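Sealing a granite worktop: is it too late once it's been in for years?
Posted in Home & Garden > Kitchens

Merle Rakena
Member since June

Hello all, hoping somebody can put me straight. We moved into a house in Mellau with a granite worktop already fitted, and I have no idea whether it's ever been sealed. The people before us left a folder of manuals for everything else (even the doorbell!) but not a word about the stone.

The trouble started with a lemon. I left half of one face down overnight, and there's a ring I can see when the light's low. Then on Friday my son put an oily chip pan lid down and now there's a darker patch as well. I've tried washing-up liquid, then bicarb paste, then washing-up liquid again in case I'd imagined the first go.

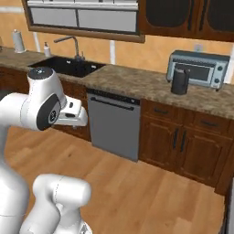 Picture: granite worktop with sink and toaster oven

A local firm quoted me 300 to come out and "restore and seal", which seems a lot for an afternoon. Can I do it myself? And do I have to get the stains out first or does the sealer sort of cover them? My sister says granite never needs sealing at all, but she's got laminate.

Leszek Sobczak
47 helpful votes

Don't pay 300! Not before you've done the water test, anyway. Put a few drops of water on a clean bit, well away from your stains, go and have a cup of tea, and come back after fifteen minutes. If the stone's gone darker underneath, it's drinking the water and wants sealing. If the drops are just sitting there looking pleased with themselves, leave it alone. Try it in more than one spot, as the bit by the taps always wears first.

Stains come out before sealing, always. Seal over an oil mark and you've locked it in. Your bicarb was the right idea but you probably wiped it off too soon. Mix it thick like peanut butter, spread it on the mark, cling film over the top, tape the edges and leave it a full day. Then let it dry out uncovered before you scrape it off with something plastic. Mine took three goes.

One thing to plan round is the sink. Work out which stretch you can manage without for a day and do the rest another time. With a long run like the one in the second picture, where the sink sits towards the left, I'd start at the other end and keep the washing-up going meanwhile. Move the toaster oven and anything else off first, obviously, and wipe under it, because crumbs under sealer are a misery. I speak from experience. Put the sealer on with a lint-free cloth, wait however long the tin says, then buff every last bit off. People leave it on too long thinking it'll soak in better and they get a sticky haze.

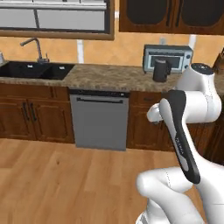 I used Kandum stone sealer, small tin, and still have loads left. My brother-in-law did his whole kitchen and a hearth from one.

Teemu Vuorinen

just get it oiled, we do ours with olive oil and it looks lovely

Przemysław Tokarz
Fitter, retired

Please don't use olive oil, it goes rancid. Leszek has it right on the poultice. The lemon ring is another matter, though. Acid marks are usually etching, so the polish has gone and there's no stain to draw out. Sealer won't fix that. A granite polishing powder and a damp felt pad might, if it's slight. Some granites hardly etch at all, so yours may have a good bit of something softer in it. Try the powder somewhere hidden to begin with.

Keep the sealer off the hob too. It dries as a film on the glass and you'll be at it with a scraper. I mask along the edge with low-tack tape and put newspaper over the rest.

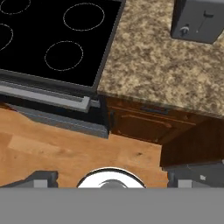
Black cooktop with its ring markings, oven handle below

For cleaning afterwards, warm water and a drop of plain washing-up liquid. No vinegar, no bathroom sprays. Repeat the water test every year or so and reseal when it fails.

Merle Rakena

Thank you both (sorry Teemu!). Water test done: dark by the taps within seven minutes, fine everywhere else. Poultice is on now under half a roll of cling film and the family have been warned.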